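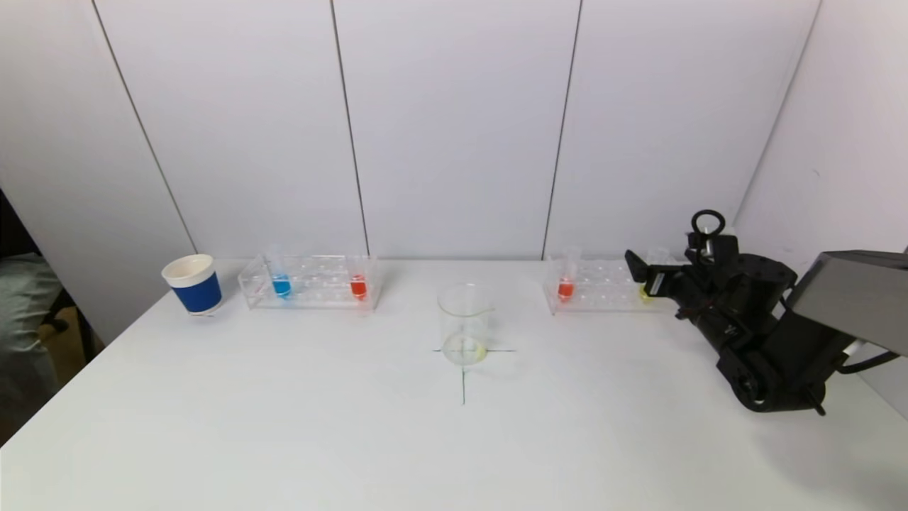 I'm putting together a color mixing table for the family science night at our elementary school, and I can't get the colors to hold up. The kids are mostly kindergarten through third grade. The idea is simple: they get red, yellow and blue water, a dropper and a paper cup, and they find out what makes what. I want to have finished colors on display so they have something to match. My plan for that is a clear acrylic rack with two rows of holes at the front of the table, and so far I've set it up with just a blue tube near one end and a red one near the other to see how it would look. The secondaries would go in between. The red and blue are fine. The trouble starts when I mix them. My purple comes out nearly brown, and by the next morning it looks worse. Green is okay the first day and then gets a dull, swampy look. I'm using regular grocery store food coloring, the liquid kind, and water from the kitchen tap here in Cavommont, which is pretty hard water if that matters.

Second problem is stains. The school tables are white. Last year somebody did slime at the same event and there is still a green patch on one of them, and the school office was not happy about it. I'd like to leave the tables the way I found them.

Things I've tried so far:

Adding more drops. Makes it darker, doesn't make it more purple.

Using bottled water from Fehr. Maybe a little better? I couldn't swear to it.

Gel coloring. Nice and bright but it left blobs at the bottom unless I shook it for a long time, and I wouldn't want to do that over and over with a line of kids waiting. 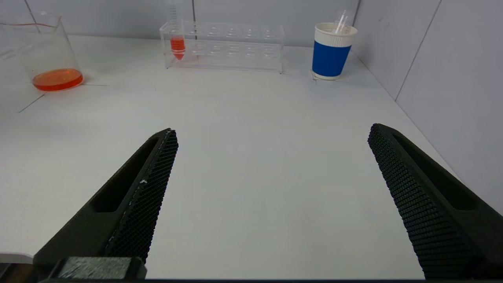 I'd also like to make everything up ahead of time if I can. The doors open at 6 and I work until 4:30, so there won't be much time for mixing on the day. How long will colored water keep in a closed tube or jar? Does it need to go in the refrigerator? And does anyone have a tablecloth or mat they like for this? Plastic ones slide around and the kids pull on them.

Thanks for any help.

posted by cavommont_pta_table

redtruckgarage
Just buy the color tablets for bath time. Done. Won't stain either, as far as I know. My kids used them for years.

flertonlibrarydesk
I do a version of this at the library in Flerton every July, so I have made most of the mistakes already.

On the purple. Grocery store red is usually a warm red, and it has enough orange in it that when you add blue you are mixing all three primaries whether you meant to or not. That gives you brown. Look for a box that has a pink or a "neon pink" in it and use that in place of the red, or at least half and half. Go easy on the blue. It is much stronger than the others. I start with a cup of pink water and add the blue a drop at a time, and I stop earlier than I think I should. It looks too pink in the cup and right in a tube.

The dullness the next day is something I've had too, and it went away when I switched to distilled water. I can't tell you the chemistry. A gallon is cheap and one will do the whole night. Also keep the display tubes away from a sunny window. Some of the dyes fade in strong light and others don't, so a mixed color can shift.

For making it ahead, this is the order I do it in:

Wash the containers and rinse them very well. Leftover dish soap makes foam when you shake, and the foam takes a long time to go down.

Mix each color as one big batch in a pitcher and pour from that. If you drop color into each tube separately no two will match, and the kids notice. They will ask you which one is the real green.

Leave some room at the top of anything with a lid. If the lid is a snap type, press it down until it clicks and then tip it over a sink to check.

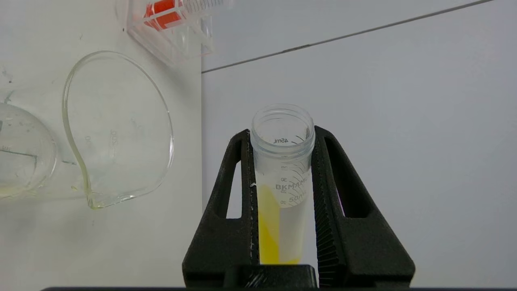
Put the display colors in the refrigerator overnight and take them out an hour before. If they come straight from the cold the outsides fog up and nobody can see the color. I keep mine for 3 days at the most. After that I pour them out, mainly for the smell.

Bring a jar of plain water for rinsing droppers, and change it often. A dirty rinse jar will ruin your yellow before anything else. Put the yellow at the far end from the blue if you have the space.

On the amounts, I give each child small portions in paper cups, enough to cover the bottom and a bit more. If you fill the cups halfway, they will pour one into the other and you'll have a table of brown in 15 minutes. Kids under five do better with two colors to start with.

For the table I use a vinyl tablecloth with a fuzzy back and clip it underneath with the metal clamps sold for picnic tables. They are in the garden aisle. The clamps need a table edge that isn't too thick, so bring one over to the school and test it before you buy 8 of them.

drillbridge_custodial
I clean two school buildings in Drillbridge so I'll take the stain part.

Wipe it right away with plain water and a white cloth. Most of it comes up if it hasn't sat. What you see the next day is what got left under a cup or ran down along a seam.

For what's left, make a paste of baking soda and water, let it sit 4 minutes or so, and wipe. Don't scrub with the green side of a sponge — it dulls the finish and then that spot grabs every stain after that. Rubbing alcohol on a cloth works for marks the paste doesn't get. Try it in a corner first and keep it away from the kids. I don't use bleach on these tables at all.

The slime patch may not be food coloring. A lot of slime has paint or glitter glue in it, and that's a different job. Ask the school before you work on it.

Floor matters more than the table in my opinion. Put something down if it's carpet. Food coloring in carpet is a bad time for everybody, and red is the worst one.

Also have a trash can with a good liner right at the table. Full cups carried across the room to a trash can by the door is where most of the spills come from.

cavommont_pta_table
Thank you, this is very useful. I got a box with pink in it and the purple is already a lot better, even with tap water. I'll get distilled for the real thing. It is carpet, so I'm going to ask if we can have a spot in the cafeteria. Do the picnic clamps leave marks on the edge of the table?

flertonlibrarydesk
Mine haven't, but I take them off the same night. A folded paper towel under the clamp would help if you're worried about it.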